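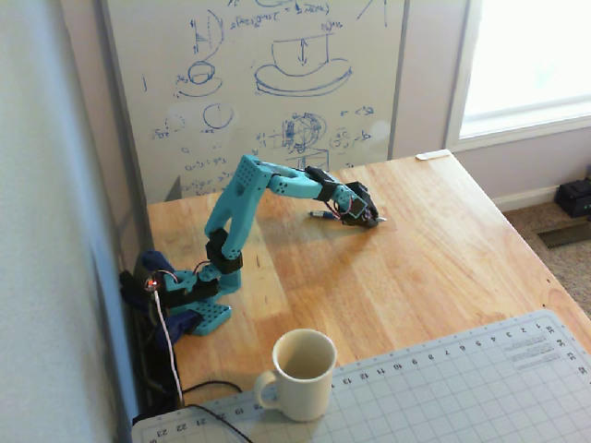
閲覧室用の机の再塗装について、12月から継続している塗装試験の経過を本記録にまとめる。対象はVorimtonから預かっている無垢材の天板であり、旧塗膜の劣化が著しいため、全面剥離のうえ再仕上げを行う方針が先に承認されている。仕上がりの色については、先方から「明るすぎず、赤みに寄りすぎないこと」との要望を受けているが、言葉のみでは担当者間の解釈に差が生じる。このため色調の目安としては、写真の天板にみられる蜂蜜色に近い暖かみのある木目を用いることとした。以下で「目標色」と記す場合はこれを指す。ただし写真上の色は照明の影響を受けるため、最終的な判定は試験片の現物を並べて行う。

2020年1月5日
塗装試験記録(Plitent計画 天板再仕上げ)
記録:塗装担当 確認:Wubit Birhane、So-yul Son

1 前回からの経過

前回の記録では、旧塗膜の剥離を終えた天板の一部に油性仕上げ剤Remirumを試し塗りしたところ、木口付近に濃い色むらが生じたことを報告した。年末の休業期間中は試験片を棚に静置し、乾燥の進み具合のみを確認することとしていた。最初に塗った試験片は、塗布から37日を超えて経過している。表面を指で押しても粘着感はなく、爪を軽く当てても跡は残らない。一方、同じ剤を厚く塗った試験片では、木口側にわずかな粘りが残っており、拭き取りが不足していた可能性が高い。

比較のため、Sandberg製の水性仕上げ剤による試験片も同じ棚に置いた。こちらは塗布の翌日には取り扱い可能な硬さに達しており、工程管理の点では有利である。ただし後述のとおり、色調に関しては目標色との差が大きい。

2 試験片の準備

試験片は、天板の裏桟を交換した際に生じた端材から切り出した。本体と樹種および経年の条件が近いことを優先し、新材は用いていない。端材には釘穴と古い接着剤の付着があったため、該当部分を避けて木取りを行った。

今回は、木目の方向による吸い込みの差を確認する目的で、木目が長辺に平行なものと、斜めに通るものの両方を用意した。斜めに通る材では、途中に木口に近い性質の面が現れることがあり、油性の剤ではその部分のみが濃く沈む傾向がある。本体の天板にも節の周囲に同様の箇所が認められるため、本番前に挙動を把握しておく必要があった。

試験片の裏面には、剤の種類、塗布回数および研磨条件を記入した。前回は鉛筆で記入したが、油が裏に回った試験片で判読が困難となったため、今回から油性マーカーに変更した。なお、マーカーの溶剤が塗布面に移ることのないよう、記入は必ず裏面の中央に限るものとする。

3 下地調整

研磨は中目から始め、最終を400番とした。前回はもう一段粗い番手で終えた試験片も残しており、両者を比較した結果は次のとおりである。

粗い番手で終えた面は、剤の吸い込みが多く、発色が濃い。目標色には近づくが、斜光の下では研磨傷が線状に見える。400番で終えた面は色がやや淡いものの、傷は目立たず、手触りも良好である。机の用途を考慮すると、利用者の手が常に触れる面であり、後者を採用することが妥当と判断した。色の不足は塗布回数で補う。

研磨後の清掃について、Sonから指摘があった。従来は刷毛で払った後に乾いた布で拭いていたが、導管の内部に粉が残り、塗布後に白く浮いて見える例が確認されている。今回の試験片では刷毛の後に吸引を行い、最後に固く絞った布で一度拭いた。布拭きにより毛羽が立つため、乾燥後に軽く手で研磨を追加している。この追加研磨では木地の角を落としやすい。天板本体の縁には当初の面取りが残っており、これを失わないよう、縁から指一本分の範囲は当て木を用いずに行うこととする。

4 塗布

Remirumは使用前に容器を静かに傾けて攪拌し、布に含ませて木目に沿って延ばした。斜めに木目が通る試験片についても、辺ではなく木目の方向に合わせている。辺に合わせて塗った前回の試験片では、拭き取りの筋が木目を横切って残り、見る角度によって目についたためである。

一回目の塗布に要した剤は、準備した試験片全体で148グラムであった。これには布に残った分を含む。布の重量は塗布前後で測定していないため、木部への実際の吸収量は不明である。次回は布の重量もあわせて記録する。

塗布後、剤が表面で光る状態を保ったまま十五分置き、余剰分を拭き取った。拭き取りは二度行い、二度目は新しい布に替えている。一度目で終えた試験片では、翌朝、導管から滲み出した剤が点状に固まっていた。この点状の固化物は乾燥後に除去しようとすると周囲の艶が変わるため、初期の段階で防ぐことが望ましい。

水性剤については、幅の狭い刷毛では塗り継ぎの跡が避けられず、途中からコテ刷毛に変更した。変更後の面は概ね均一である。ただし作業室の空気が乾燥していたこともあり、塗り始めの部分が想定より早く硬化した。天板本体の幅では、一人での作業は困難と考えられる。

5 色調の比較

比較は北側の窓際で、自然光の下で行った。判定はBirhane、Sonの両名がそれぞれ別に行い、後から結果を照合した。

Remirumを一回塗った試験片は、目標色より淡く、やや黄みが勝る。二回塗ったものは両名とも目標色に最も近いと判定した。三回塗ったものは、Birhaneが「許容範囲内」、Sonが「暗い」としており、判定が分かれた。Sonの意見は、閲覧室の照明が暖色系であることを踏まえると、現地ではさらに暗く赤く見えるおそれがある、というものである。この点は作業室の自然光では確認できないため、試験片を現地に持ち込んで再度判定を行う必要がある。

水性剤の試験片は、いずれも目標色より白く、木目の濃淡が弱い。下塗りに着色剤を用いれば色を近づけることは可能であるが、摩耗した際に着色層の下の木地が現れ、補修が難しくなる。将来の部分補修を前提とする本件の条件とは合わない。Birhaneからは、着色を行わずに水性剤の下へ薄く油を含ませる方法も提案された。密着性に疑問が残るため本件では採用しないが、別件の参考として試験片を一枚作製し、経過を観察する。

6 水滴および熱に対する試験

閲覧室では飲料の持ち込みは認められていないが、傘の水滴や清掃時の濡れ布による影響は想定される。このため、各試験片に水滴を置き、一時間後に拭き取って変化を観察した。

Remirum二回塗りの面では、拭き取り直後に薄い輪染みが認められたが、翌日にはほぼ判別できなくなった。一回塗りの面では輪染みが残り、軽い研磨と再塗布によって解消した。この再塗布の部分と周囲との境は、斜光の下でも目立たない。水性剤の面には変化がみられず、耐水性においては明らかに優れている。

熱に対する試験は、湯を入れた陶器を直接置く方法で行った。油性、水性ともに白化はなかった。ただし試験片が小さく、熱の逃げ方が天板本体とは異なると思われるため、結果は参考にとどめる。

7 剤の選定

以上の結果から、本体の仕上げにはRemirumの二回塗りを採用する案とした。耐水性では水性剤に及ばないものの、色調が目標色に近いこと、部分補修が容易であることを重視した。なお、先方の清掃担当部署に対しては、濡れ布の使用を避け、使用した場合には直ちに乾拭きを行うよう、引渡し時に文書で依頼する。文案はSonが作成する。

追加で必要となるRemirumの購入額は、缶一つにつき3,299円である。現在の残量で天板の表面は足りるが、反りを防ぐために裏面にも同じ回数を塗布する必要があり、不足が見込まれる。開封後の剤は表面に膜が張りやすいため、大容量の缶を選ばず、必要の都度購入する。

8 安全管理

油性剤を含んだ布は、重ねて放置すると自然発熱のおそれがある。使用後は直ちに水を張った金属製の蓋付き容器に入れ、当日中に所定の場所へ移すこと。12月の作業では、拭き取りに使った布が作業台の端に広げたまま残されていた事例が一件あった。発熱には至っていないが、作業終了時の点検表に項目を追加した。点検者は塗布作業を行った者以外とする。

換気については、塗布中および塗布後二時間は換気扇を運転する。冬期は室温が下がり乾燥が遅れるため、暖房を併用してよい。ただし温風が塗布面に直接当たると埃が付着し、乾燥も不均一となるので、吹出口の向きをあらかじめ変更しておくこと。

9 未解決の事項

木口付近の色むらについては、十分な解決に至っていない。塗布前に薄めた剤を木口のみに含ませる方法を試したところ、濃く沈む程度は軽減されたが、処理した範囲の境に淡い線が生じた。希釈の割合と、境をぼかす手順の両方に検討の余地がある。斜めに木目が通る試験片でも同様の線が一部に認められ、木目の方向に沿って境を設けた場合のほうが目立ちにくい。

節の周囲に残る黒い変色については、旧塗膜の下で生じた金属汚れによるものか、当初からの材の色であるのか、判断がつかない。漂白を行えば周囲まで色が抜け、目標色との調整が再び必要となる。Birhaneは現状のまま残すことを支持しており、Vorimtonの意向を確認してから決定する。

10 次回の作業

木口処理の試験片を新たに作製する。希釈の割合を変えたものを用意し、乾燥後にあらためて比較する。

Remirum二回塗りおよび三回塗りの試験片を閲覧室に持ち込み、現地の照明の下で判定を行う。日程はSonが先方と調整する。

天板本体は、現地判定が終わるまで養生紙で覆い、立て掛けずに平置きとする。裏面の通気を確保するため、桟木を等間隔に敷くこと。

水性剤の試験片は廃棄せず、耐水性の比較用として保管棚の下段に移す。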